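Eduard Jelínek
25/11/2020

Righto, arm update for the three of you who keep asking. Long one, get a cuppa.

The real arm is still in bits on the bench at Wikstead. Shoulder and elbow are together, wrist isn't, and I'm waiting on a bearing that's been "out for delivery" so long I've stopped looking at the tracking.

So I've been living in the simulator instead! Didn't want to model my own wonky arm yet, so I'm practising on a Franka, way nicer than anything that'll ever come out of our shed. Get the grasping code behaving there, then break it all over again on mine. That's the plan anyway.

The project's called Bririne now, by the way. Osar was the old name and the old code, and I'm not going back in there without a torch.

Spent all of last night on the kitchen bench scene. Stone top, timber floor, grey walls I can't be bothered painting, and a heap of random stuff for the gripper to sort through.

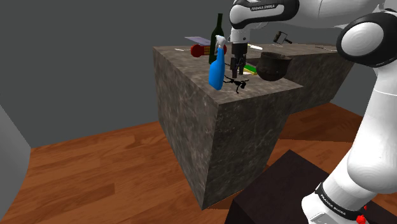
Fingers over the green and yellow thing, just right of the spray bottle. Yes, it says FRANKA EMIKA on the arm, no, I can't afford one.

Flat stuff is the hard part. The bowl I can grab by the rim, and bottles are easy as long as you don't come in sideways and bowl the neighbours over. Something lying flat on stone though? The fingers want to go straight through the benchtop, and the physics gets very excited about it.

Ran 600 grasps overnight with random starting positions. 72 of them ended with something on the floor (mostly the wine bottle, I'm sad to say). Best fix so far was slowing down the last little bit of the descent. Took me 14 goes to find a speed I could stand watching.

And if anyone has spare 6 mm shaft collars, PLEASE yell out. Mine have rounded-off grub screws and I've run out of rude words.

Someone asked what the spindly black one at the front is. Insect-ish figurine! Haven't let the gripper anywhere near it, those legs look like a collision nightmare.

Next job is the wrist mount. I've got the Iordache gearbox out of its box and it's heavier than I'd budgeted for, so the elbow might need a stiffer spring. Will post when it moves, or when it falls off.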